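Filed under: Talks & Workshops | Soil and Compost

Speaker notes – worm farms and small garden beds
Khoa Tôn, Jollimwood garden club, August meeting

Say good evening. Thank Triệu for lending the projector. Ask who has a worm farm now, and who had one and gave up. Wait for the hands.

I start with my own mistake. In my first summer I put 500 worms in a black tub beside the west wall of the garage. At four in the afternoon this wall is too hot to touch. I lost nearly all of them in one week. Now the farm stands under the lemon tree, and I put a wet sack on top from December to March.

Feeding. Most beginners give too much food. My kitchen makes more scraps than my worms can eat, so the extra goes to the ordinary compost heap. I weigh the bucket with an old kitchen scale: 400 grams, two times a week, chopped small. Go slowly with onion and citrus. Crushed eggshell is good. If the food from last time is still there, wait.

(Pause for questions about smell. There is always one. Answer: too wet, too much food, or both. Add torn cardboard and leave the lid a little open.)

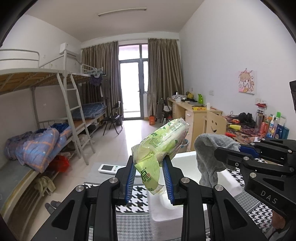 Harvest. I push the old material to one side and put fresh bedding and food on the other side. After three weeks most of the worms have moved across, and I can take the castings with a trowel. Some worms will come with them – this is fine, they go into the bed.

How to use the castings. I mix one part with four parts of potting mix for seedlings. For the beds I put a handful in each planting hole. Last season I planted 144 lettuce and silverbeet seedlings this way and lost 61, nearly all to snails. So please do not blame the castings, and do not expect them to stop snails either.

The liquid. I dilute it until it has the colour of weak tea and pour it on the soil, never on leaves we will eat raw.

Show the tray now. Pass it from the left side and remind people to keep it flat!

If there is time: winter. The worms become slow, so I feed half and put old carpet over the top. Wool is better than nylon.

Finish with the sign-up sheet for the August swap. Bring a container with a lid if you want starter worms.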